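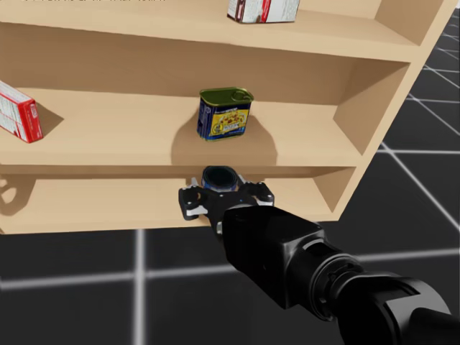 Shelving unit in light wood, rendered view

Omness Reading Copies: Frequently Asked Questions
Last updated 16 Dec 2018

What is a reading copy?
A reading copy is a bound or digital version of a novel sent out before its publication date. The text is set but not final. Spelling errors, missing page numbers and blank acknowledgment pages are normal. The finished book may differ in wording, chapter order or cover design.

Who can request one?
Booksellers, librarians, teachers and reviewers with an active Omness account. Reviewers need a public site, column or channel that has covered at least 10 books. Retailer reviews count toward this number if they are posted under the name on the account.

Which formats are available?
Print paperback, EPUB and PDF. Each title page lists the formats open for request. Print copies are limited to 300 per title and are usually gone first. Digital copies have no cap unless the publisher sets one.

Are audio editions included?
Not at present. Candari handles audio for most of our young adult list and runs its own request form. An Omness login does not work there.

How are requests approved?
Requests are read in the order received. The publisher of the title makes the decision. We pass along your profile, your region and your last five reviews. Most answers arrive within 36 hours of the publisher opening the queue. If a title is still marked Pending after its publication date, the request has expired and can be deleted.

Why was my request declined?
The usual causes are an incomplete profile, a region outside the publisher's territory, or a print run that is used up. Publishers do not have to state a reason, and we cannot see one if they leave the field blank. You may request the same title again in a different format.

Do I have to write a review?
No. You do have to mark the title as Finished, Not Finished or Not Received within three months. Accounts with four or more unmarked titles are paused until the list is cleared.

May the review be negative?
Yes. Reviews are not edited or screened for opinion. They are removed if they contain personal attacks, pasted publisher copy, or unmarked plot details from the last third of the book.

Is there a length limit?
The review field accepts up to 4,000 characters, including spaces. Text over the limit is not saved. Line breaks are kept. Italics are dropped, so put titles in quotation marks if you need to set them off.

Can I quote from the text?
Only after checking the quote against the finished book. If the finished book is not out yet, write to the publicity contact on the title page. Pietrzak and Skoltach both require written approval for any quote, regardless of length.

When can I post?
See the "Hold until" line on the title page. If there is no date, you may post at once. Reviews saved before the hold date stay hidden and go live at midnight Eastern time on that date.

Can I sell or donate a print copy?
Reading copies may not be sold. They may be passed to a coworker or a student. Libraries may not add them to the lending collection.

What do the age bands mean?
Bands are set by the publisher and refer to the intended reader, not to reading difficulty. A title marked 14+ may deal with grief, violence or sex. Content notes appear under the band when the publisher has supplied them. Since October, content notes have been a required field for new young adult titles.

My file will not open. What should I do?
Delete the file, sign in again and download it a second time. Links stop working after three downloads. If the third one fails, send the title and your device model through the contact form and the counter will be reset.

Who do I contact about a title that is listed wrong?
Catalog corrections go to Marta Kostiuk, title data, through the contact form. Choose "Listing error" from the menu and include the ISBN.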